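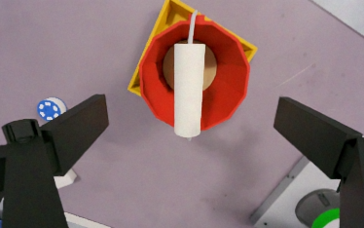 Red container from above, on a purple-gray surface

Pale purple prints as blue-gray on office inkjet

Farzana Khondokar
I am preparing a handout of 30 pages with shaded table headers in a light purple. On screen the shade is correct. On paper it comes out blue-gray, and the error is worse in large flat areas than in thin lines. Reds and yellows are fine. The printer is a Clisetti four-color inkjet with original ink. The nozzle check shows no gaps. I have tried plain and coated paper, and the cast is present on both. The file is a PDF exported from Plurnow with no profile embedded. Is this a driver setting or a limit of the ink?

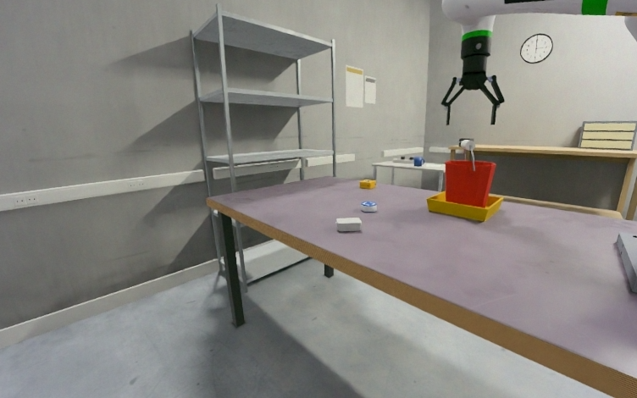
Worktable with a lavender-purple top and orange-brown edge band

Nanna Bisgaard
Probably both. Light purple is built from a low percentage of magenta and a slightly lower percentage of cyan. A small shift in either one changes the hue visibly, while the same shift in a strong red goes unnoticed. Check these in order.

Embed sRGB on export. Without a profile the driver guesses.

Turn off color management in one place. If both the PDF viewer and the driver convert, the correction is applied twice.

Set the paper type to match the sheet. The plain setting on coated stock changes the ink load.

After that, print a strip of patches with magenta raised 4 percent per step and pick the closest by eye in daylight. Office tubes will make you overcorrect.

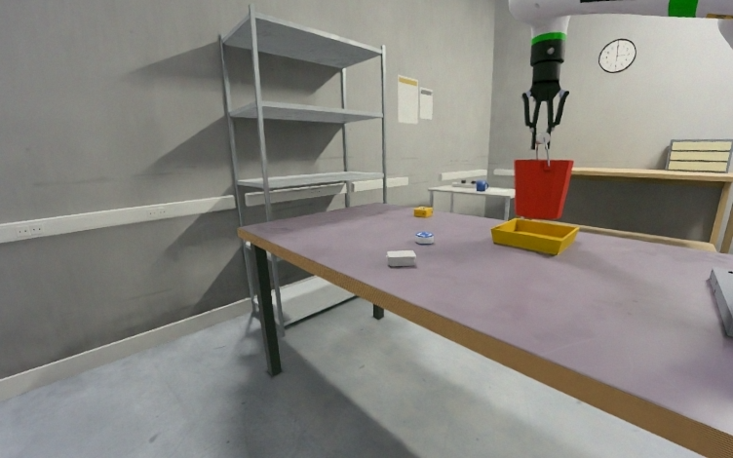 Priit Sproģis
I would do the double conversion check first, before touching the export. On my machine it accounted for the whole cast. Profile on or off made no difference I could see once the driver was set to "application manages color."

Songül Güler
One more variable is drying. Dye ink on coated paper can shift for a while after printing, so leave the strip for 59 minutes or more before you judge it.

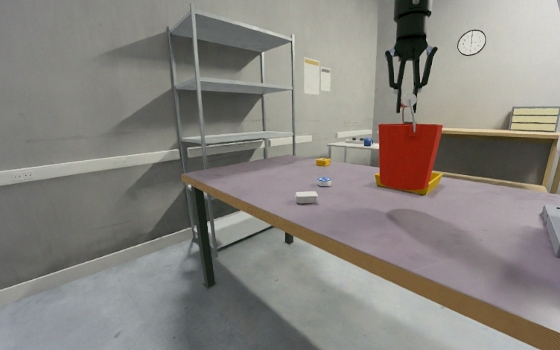 Then compare it against a sheet printed the day before. If the two match, the remaining error is in the conversion and you can correct it in the file. If they don't, run a head cleaning and print the strip again.

Also use a different purple if you can. Anything with more red in it survives a bad driver better.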